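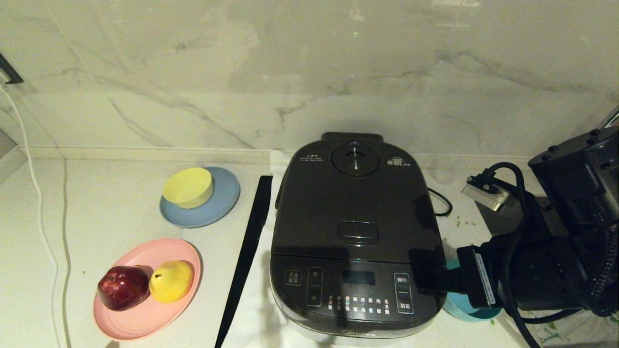 I have been trying to cook my grandmother-in-law's coconut rice for 16 years and last week, for the first time, my husband asked for seconds without being prompted. I'm still a bit giddy about it! I've written about this rice before (the longtime readers are groaning, I can hear you), but for anyone new, it's the dish that got served at our engagement lunch and I have been chasing it ever since with all sorts of pots and a lot of swearing. These days it gets made in the dark grey electric cooker on the bench, up against the marble splashback, and yes, I know the purists want it done on the stove. The purists can come over and scrub my saucepan.

So, what changed? Mostly the soaking. I'd always rinsed the rice until I got bored and then gone straight to cooking, and my neighbour Afiq Lau, whose mum ran a little takeaway place called Losari when he was growing up, was quietly horrified when I told him. He soaks his for half an hour, drains it properly in a sieve, and leaves it sitting there while he does the school lunches. I tried it his way and the grains came out separate, which mine never have. Mine have always had the texture of something you'd use to hang wallpaper.

The other thing is the coconut milk. I used to tip in the whole tin, on the theory that more coconut meant more flavour, and what I got was a greasy layer on top and a scorched one underneath. Now it's half coconut milk and half water, a fat pinch of salt, a knotted pandan leaf if the shop has them, and a couple of slices of ginger that I always forget to fish out. (Sorry to whoever gets the ginger. It's usually my brother.) Once the cooker clicks over I leave the lid shut for ten minutes, and this is real torture because by then the whole house smells like a holiday.

I can't get pandan at our local supermarket, so every few weeks I drive out to Jaramillo, the grocer near the old train station, and come home with a good deal more than pandan. Last trip was $37 on what was meant to be one bunch of leaves and a bag of limes. I'd like to blame the tamarind lollies. They're right at the register and I'm only human.

We had it with sambal, cucumber, boiled eggs and a bit of fried fish, plus the peanuts the kids had been picking at all afternoon. Solange Magalhães from my old choir was staying with us and she told us that at her place coconut rice is practically pudding, with cinnamon and far more sugar than I'd ever dare. She's promised to write it down for me. I've been promised recipes by Solange before, so don't hold your breath, but I'll post it if it turns up.

Leftovers, if you're lucky enough to have any, go in the fridge as soon as they've cooled a bit, then into a hot frypan the next day with an egg and whatever greens are going limp in the crisper. My youngest calls it yellow breakfast, though the only yellow in it is the egg.

Next on the list is her beef rendang, and I'm a bit scared of it, to be frank. The recipe card says "cook until finished". If anyone has a gran who used actual measurements, please get in touch!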